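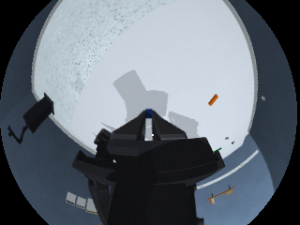 A small blue block held between two gripper fingertips in a simulated space.

Hand Tracking in Drendo: Frequently Asked Questions
Last updated April 19, 2021

These are the questions we get most often about using your hands in place of controllers in Drendo. For help with installing the app or managing your account, see the Getting Started page.

Which headsets support hand tracking?

Any standalone headset with built-in hand tracking will work, as long as its system software is up to date. On a PC headset you need a separate tracking sensor and the Draltix plug-in. Phone viewers are not supported.

How do I turn it on?

Turn on hand tracking in the headset's own settings first. Then open Drendo, go to Settings, choose Input, and select Hands. Put both controllers down on a flat surface. Your virtual hands should show up within 2 seconds. If they don't, hold your palms up in front of your face and wait for the outline to appear.

Can I use one hand and one controller?

Not at the moment. Drendo reads either two hands or two controllers. If you pick up a controller in the middle of a session, the app switches back to controller mode and stays there until you put it down again.

How do I pick things up?

Touch your thumb and index finger together over the object. Small objects need a pinch. Larger ones can also be grabbed by closing your whole hand. To let go, open your fingers. If objects drop when you don't want them to, raise the Grip Hold setting by one step and try again.

Why do my hands disappear when I look away?

The cameras are on the front of the headset and can only track what they see. When a hand leaves their view, Drendo hides it. Anything you were holding stays where it was until the hand comes back.

What kind of lighting do I need?

Normal indoor lighting is fine. Direct sun through a window causes trouble, and so does a very dark room. Strings of small lights can also confuse tracking on some headsets. Gloves, long sleeves that cover the wrist, and large rings may make the hand outline jump.

Do I need to calibrate my hand size?

Most people don't. The headset estimates it when tracking starts. If the virtual fingers look too long or too short, open Input, choose Hand Size, and hold both hands flat until the bar fills. Do this again when another person puts on the headset.

Can several people use hands in the same room?

Yes. In a shared room everyone sees everyone else's hands, including finger movement. On a slow connection finger movement is reduced to open and closed. If two people grab the same object, it goes to the person who touched it first.

Is there a limit on how many objects I can handle?

A room can hold up to 1000 movable objects. Past that, new objects are placed as fixed scenery and can't be picked up. Rooms made before version 43 keep their old limit until you open them in the editor and save them again.

Does it work in every world?

Worlds made by us support hands, including Nargate and the practice room. Worlds made by other users depend on how they were built. Look for the hand icon on the world's page. If there is no icon, the world may load but buttons and levers may not respond.

The menu opens when I don't want it to. What can I do?

The menu gesture is a pinch with your palm facing you. Under Input, change Menu Gesture from Pinch to Hold, and the menu will only open after the pinch has been held for a moment. You can also limit it to your left or right hand.

Does hand tracking use more battery?

Yes, a little more than controllers do. Lowering the screen brightness helps, and so does turning off tracking in the headset settings when you are only watching video.

Do you record what the cameras see?

No. Drendo receives joint positions from the headset and does not receive camera images. Joint positions are sent to other people in your room so they can see your hands move. They are not stored after the session ends. For the headset's own handling of camera data, read the maker's privacy policy.

Who made the hand models?

The standard hands and the practice room were made by Mac Giolla. World builders may use them in any world published on Drendo, with credit on the world's page.

My question isn't listed.

Use the Contact Support form and include your headset model, your Drendo version number, and the name of the world you were in.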